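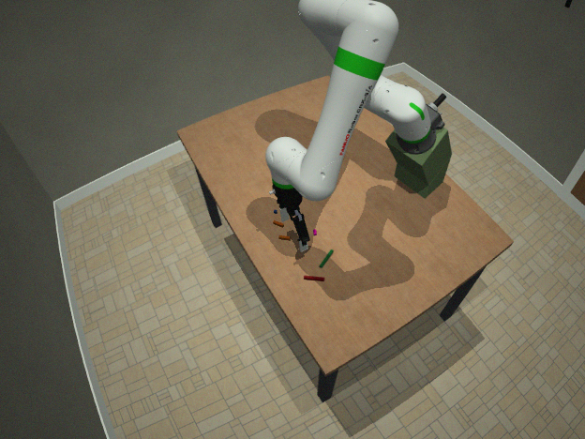

Who can be put forward for the new Losby Civilian Service Medal? Any civilian employee or unpaid helper at the Losby shipyard with at least 3 years on the job, in any trade or office.

The yard opened nominations on Monday, August 17, 2020, and people here are thrilled. Losby has been fitting out ships since 1891, and in all that time its civilian workers have had certificates, handshakes and a good lunch, but never a medal of their own. Now they do -- and it's a beauty! The front shows the old Wesham lighthouse above a coil of rope, and the ribbon is deep blue with a single white stripe.
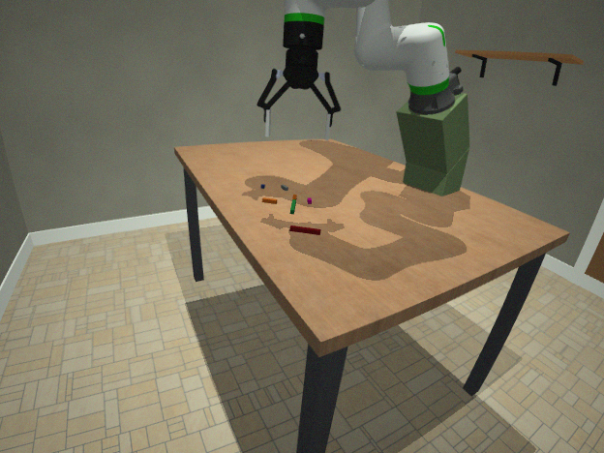
Omar Rizk, who runs the awards office, says the yard has 2730 civilians on its books and that up to 40 medals can be given in the first round. Supervisors and coworkers can both nominate, and a one-page letter is enough. "Tell us what the person did and who it helped," he says. "Plain words are great."

Medals will be struck by Hetance, the Wesham firm that also makes the yard's long-service pins. Each one comes with a lapel pin and a signed citation.

Comments

dockside_jin: My aunt has been in the sail loft forever. Writing her letter tonight!

Marlowe T.: Can retirees be nominated? The form doesn't say.

Contact the newsroom | Copyright 2020 | Back to top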